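# Battery Claims Should Come With a Cycle Count

Phone makers like to print one battery number on the box, and it is the wrong one. Capacity on the first day says little about the phone you will be carrying two winters from now.

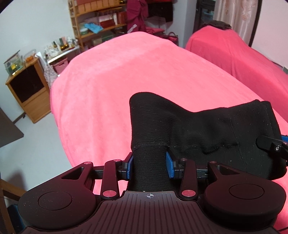

A reader of my March column objected that most buyers replace a phone before the battery matters, so a cycle rating would only clutter the spec sheet. I take the point about clutter. I don't accept the rest. Phones get handed down, resold and kept in drawers as spares, and the second owner has the same interest in the cell as the first.

Consider the two mid-range models I have used most. The Tekotar is rated to hold 80 percent of its capacity after 1,000 full charge cycles. The Skaltodau has a slightly larger battery and no published rating at all. On a shelf, the Skaltodau wins. My unit has logged 708 cycles, according to its own service menu, and now needs a charge by late afternoon under the same load that it used to carry until bedtime. One phone proves nothing about a product line. It does show what kind of information was missing when I paid for it.

A cycle is a simple unit. Use half the battery today and half tomorrow, and you have used one. The difficulty is in the test conditions. Charging speed, temperature and the depth of each discharge all change the result, and a maker that tests at a gentle rate can advertise a figure that its own fast charger will never reproduce. A rating should state the charger used. If the phone ships with support for fast charging, the test should be run at that speed.

Software limits deserve the same treatment. Bloxham phones can stop charging at 80 percent, a sensible option that ships switched off and sits 4 menus deep. Plurnel turns its limit on by default and says so during setup. I prefer the second approach, although giving up 20 percent of the battery every day is a real cost and some people will want it back. They can have it back with one switch.

What I would ask for is modest. Print the cycle rating beside the capacity, in the same size of type. Name the test temperature and the charger. Show the current cycle count in the main battery screen, where a buyer of a used phone can check it before handing over money. The count is already stored on my Skaltodau, and it took me most of an evening to find the menu that displays it.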